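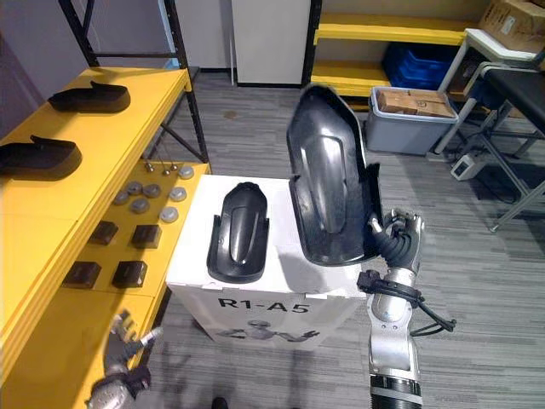 Re: [Plelleck-gardeners] Water butts, and who emptied the big one

Kusum Pal wrote on 25th May:
> Dear all,
> I went down last night to water the beans and the big butt by the
> gate was bone dry. It was full when I left it. I am not accusing
> anybody, but it holds a lot of water and my beans are three inches
> tall. Could we please agree some sort of rule? At the Pillasville
> site they have a rota and everyone seems to get on.
> Also the tap on the small one drips.
> Kusum

Kusum, all,

I have gardened at Pillasville. They have a rota and everyone gets on in the sense that they have stopped speaking. I lasted 2 seasons, and my slot was at six in the morning, when the only other living thing on the site was a heron eyeing up somebody's pond.

That said, you're right that we can't go on as we are. The big butt takes 60 gallons when it's full and it's fed by one shed roof the size of a tablecloth. In a wet January it fills while you're looking for your gloves. At this time of year it fills when it feels like it, and I don't think it has felt like it for a while.

I didn't empty it, before anyone asks. I took two cans for the courgettes and left the lid on. I do have a suspicion, and my suspicion is the tap. If you turn it until it feels shut, it isn't. It wants another quarter turn after that, with a bit of a grunt. Left at the first stop it runs in a thin line down the inside of the stand, where it goes straight into the gravel and you'd never see it. The dock plants behind it are doing very well indeed. Draw your own conclusions.

As for what to do, I'd suggest this for now.

Two cans each per visit from the big butt, and after that walk to the mains. I know it's a walk. I'm on plot 16, so I know better than most of you.

Water in the evening, and water the soil. Whoever is giving their onions a fine all-over mist at midday, the onions are not enjoying it as much as you are.

Beans and new seedlings first. Established fruit bushes can look after themselves until it gets silly. Mine have been looking after themselves for years and resent any interference.

If the butt is below the painted line, leave it for Kusum's beans.

On the dripping one: I had the washer out last summer and put in a new one, which made the drip slower and somehow louder. The thread on the tap is worn, I think, and it needs a new tap. Nazari on the high street had them in a tray by the till, next to the Pivo hose connectors, which I would not recommend to an enemy. Mine came off in my hand and soaked a man who was only asking the way to the compost. If somebody is passing Nazari anyway, get the brass one and I'll fit it. It's a 15 minute job, so allow the afternoon.

We could also do with a second butt off the back of the toolshed, where the gutter currently delivers everything onto the path and then, when it's cold, onto us. It would need a bit of downpipe and something flat to stand on. I've got some slabs left over from a patio I was going to build. Has anyone got a butt they don't want? Lid preferred. The last one that came without a lid ended up with a population.

Kusum, if the beans look sorry for themselves, put some straw round them once they've had a proper soak. There's half a bale under the tarpaulin on my plot, help yourself. Mind the tarpaulin, it holds rather a lot of last week's rain and it goes down the sleeve.

I still want my trowel back, red handle, whoever has it.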